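Shelf notes from the Stendham mock-up, since Laiba Kakakhel asked how we set the snack bay up. Long thread, mostly about spacing.

The unit is a black display shelf with slotted side panels. Slots are on a 34 mm pitch. The shelves hook in, so every height you can have is a multiple of that, measured from the slot and not from the shelf surface. People get this wrong on the drawing and then wonder where the 3 mm went.

Test stock is tall cans of crisps, the sort with a plastic lid. Ours measure 203 mm standing with the lid on. Lids vary a bit depending on how well they've been pushed down.

Eight slots between the lower tier and the upper one gives 272 mm. Take off 3 mm for the shelf itself and 203 for the can and you have 66 mm of hand room over the lid. Seven slots leaves 32, and you start knocking the lid on the shelf above when you tip the can to get it out.

I'd call 66 generous for a shop and correct for a mock-up where the same few cans go on and off all afternoon.

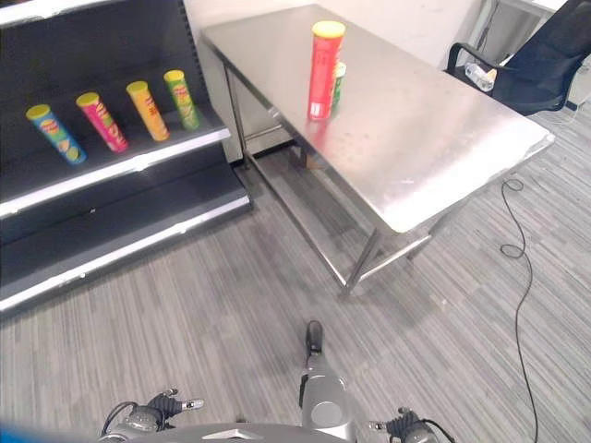
Black unit on the left, cans on the upper shelf, more waiting on the steel table.

Spacing along the shelf. Allow about 80 mm per can and they don't touch. Nobody places them that accurately by hand, so the row wanders. Blue, the pinkish red one, yellow-orange and green, stepping back towards the far end. The blue one at the front is leaning a little.

A lean like that is worth looking at before you straighten it. Check the base of the can, then the shelf, then whether the shelf is hooked in the same slot on both sides. Murali Kotian found ours one slot out at the back in October and we had been blaming the cans for a week.

Table: stainless top on thin square legs with a low frame joining them near the floor. Good for staging, wipes down quickly. It shows every smudge and throws the overhead light straight back at you. Put something red on it and you get a red smear in the top as well.

If you are judging label legibility, do it with the can on the shelf. On the steel everything has a second, worse copy of itself underneath.

Set the table at an angle to the unit if you can. Square-on looks neater in plan, but you end up turning your whole body between picking up and putting down. Ivars Baranauskienė drew it square. We moved it the same day.

Shelf edges. The white lip is the most useful part of this unit. On a black carcass you need something to tell you where the shelf stops, and the strip does that from right across the room. Cristóvão Arruda wanted black lips to match. I have asked for a sample so that we can both look at it and he can change his mind.
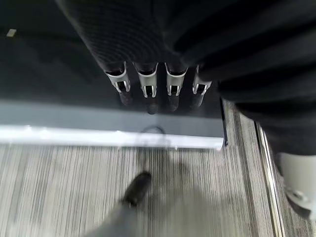 White edge strip from close up, striped grey carpet below.

Two things about that strip. It catches a lot of light, so anything printed right beside it reads darker than it is. Hold a price label against it before you choose the ink. It also picks up dust along the underside of the lip - run a dry cloth along there when you do the tops.

Carpet. Striped grey. It takes the noise out of a dropped can and hides crumbs, which I count against it. Level the unit after it has stood on the carpet overnight, because the feet settle. I recheck front to back with a short spirit level laid on the lower shelf.

Lining the unit up with the carpet stripes is tempting. Check them against the wall first. Ours were laid by eye.

Still open: whether the second bay goes in at the same slot heights. Thierry Barbier is bringing the Zernura cartons over from Rivadeneira and I haven't had a height for them yet. If they're taller than the cans the upper shelf goes up by one slot, to nine, and I redo the sheet.

@ the person asking about shelf liners: none fitted. We tried a thin rubber one, the cans stood well but wouldn't slide forward, and it came out again.

Slot sheet is in the Stomness folder, second tab. Ignore the first tab, it's the old pitch.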